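How Bread Rises
A reading page for young cooks

Bread begins as a heavy lump of flour and water. By the time it leaves the oven it is light, soft and full of small holes. The change is the work of yeast, which has been used by bakers for thousands of years. These pages explain what yeast is, what it needs and what takes place inside the dough.

What yeast is

Yeast is a living thing. It belongs to the same large family as mushrooms, which is called the fungi. A single yeast cell is far too small to see without a microscope. The dry yeast sold in packets looks like fine brown grains, and each grain holds a very large number of cells.

Dry yeast is alive but resting. It has had most of its water taken away, so it does not feed or grow. When it is mixed with warm water it wakes up and begins to look for food. 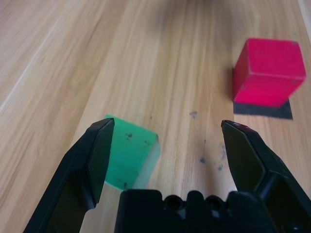 What does yeast eat?
Yeast eats sugar. Some of this sugar may be added by the baker, but most of it comes from the flour. Flour is full of starch, and when flour becomes damp a part of the starch is slowly broken down into simple sugars that the yeast can use.

As the yeast feeds, it gives off a gas called carbon dioxide. This is the same gas that makes the bubbles in fizzy drinks. It also makes a small amount of alcohol, most of which leaves the bread during baking. The whole process is called fermentation.

Why the gas stays inside

If gas were let into a bowl of water, it would float to the top and escape. In dough it is trapped. Wheat flour contains proteins which join together when they are wet and form a stretchy material called gluten. Kneading the dough pulls the gluten into long, thin sheets. The sheets wrap around the bubbles of gas and stretch as the bubbles grow, in much the same way as a balloon.

Flour made from rice or corn does not form gluten. Bakers who use these flours add other ingredients to help hold the gas.
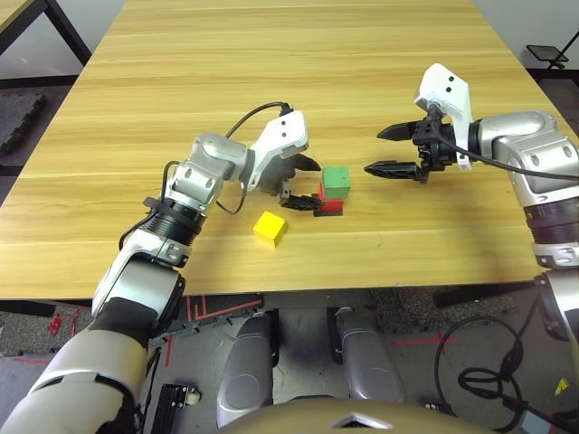 CLEKEO, April

The Lellix Centre for Food Learning has opened its autumn bread program to schools in the Clekeo district. Classes of students in Years 3 to 6 may take part. Each class will prepare one dough from start to finish and will compare it with a second dough made without yeast. Teachers will receive a printed copy of these pages before the visit.

Students should arrive with long hair tied back and sleeves that can be rolled up. Hands are washed before any food is touched and again at the end. Schools must inform the Centre of any allergies when they book. Wheat flour is used in every session.

Warm, cold and too hot

Yeast works at different speeds at different temperatures. In a refrigerator it works very slowly, and a dough left there overnight may rise only a little. In a warm kitchen the same dough may double in size in an hour or two. Bakers sometimes choose the slow way on purpose, as a long, cool rise gives the bread more flavour.

Very hot water will kill yeast, and dead yeast cannot make gas. Water for bread should feel comfortably warm on the inside of the wrist. An adult should always test it first.

Salt also slows yeast down. A small amount is good for the taste of the bread and for the strength of the dough. It is usual to stir the salt into the flour before the water is added.

What happens in the oven

For the first few minutes in the oven the loaf grows quickly. The gas in the bubbles becomes hot and takes up more room, and some of the water in the dough turns to steam. Bakers call this oven spring. Soon afterwards the heat kills the yeast. The gluten and the starch become firm, and the bubbles are fixed in place as the holes seen in a slice of bread.

The outside of the loaf becomes hotter and drier than the inside. Its colour changes from cream to golden brown, and this browned layer is the crust. Much of the pleasant smell of fresh bread comes from it.

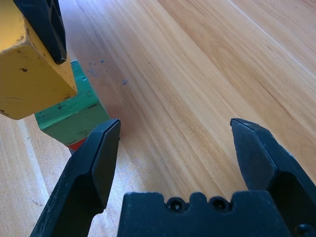
Erudar Junior Reader, Volume 7, page 53

Words to know

Carbon dioxide: a gas with no colour, made by yeast as it feeds.
Crust: the firm, brown outer layer of a loaf.
Fermentation: the process in which yeast turns sugar into gas and alcohol.
Gluten: the stretchy material formed when wheat flour is mixed with water.
Knead: to press, fold and stretch dough with the hands.
Starch: a part of flour that can be broken down into sugar.

Something to try with an adult

Place a spoonful of dry yeast and a spoonful of sugar in a clean plastic bottle. Add half a cup of warm water and swirl gently. Stretch the neck of a balloon over the top of the bottle and leave it in a warm place. Look at the balloon every ten minutes and write down what you notice. Repeat the test with cold water and compare your notes.

Further reading on flour and how it is milled begins on page 103.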